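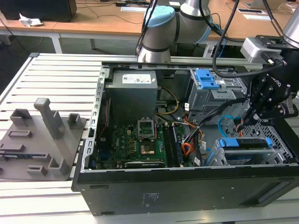
Dario Marchetti had promised his wife a bathroom by June. He kept the tiles in the hallway, 104 of them, green like a pond.

"You bought 100 too many," said Rosario.

"I bought four too many. The wall takes 100."

She put one against the old sink and looked at it for a long time. Her mother's house in Hevenbridge had had this same green — in the bathroom, behind the tub, where as a girl she was hiding from her brothers.

"Did you know?" she asked.

Dario was mixing the grout. He said that the shop had only green or brown.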